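Trandora Demonstration Set - Frequently Asked Questions

What is in the set?
Trandora is a collection of recorded demonstrations for training arm and gripper policies. The current release has 1,403 episodes. Of these, 806 were made in simulation and the rest on the two physical arms at the Fullton lab.

How is an episode recorded?
An operator drives the arm with a hand controller from a fixed start pose until the task is finished or given up. Joint positions, gripper opening and all camera views are saved together. The operator marks the end of the episode with a button, and a second person checks it before it goes in.

Do you keep failed attempts?
Yes. They are stored in a separate folder and labeled as failures. Leave them out if you are doing plain imitation. Some groups use them to train a success detector.

What do the simulated views look like?
Plain. Surfaces are mostly pale, the light is flat, and there is little texture. In the close views the gripper takes up one side of the picture and the background can be close to blank. Color is sparse, so a model that leans on color alone will have little to work with.
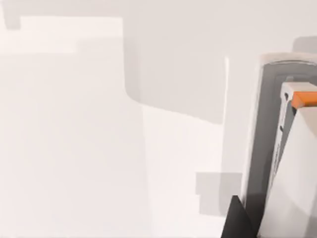 Simulated close view. The gripper is at right, with an orange tip on the finger.

Should I remove frames with a blank background?
We don't. The joint readings are still good in those frames, and a policy will meet the same views when it runs. If you do filter, drop whole episodes - cutting single frames breaks the timing between the views and the joint log.

Can I mix simulated and physical episodes?
Yes, but keep the source tag. Our own baseline, Marino, samples evenly from both with a batch size of 16. Training on simulation first and physical episodes second gave us worse results on the drawer tasks. We have not tested this on the others.

Can I send in my own episodes?
Yes, if they were recorded with the Branska logger, version 2 or later. Older logs do not store gripper opening and we can't convert them. Please include failures too.

When is the next release?
August. The target is 2,000 episodes, and most of the new ones will be physical. Episode numbers from the current release will not change.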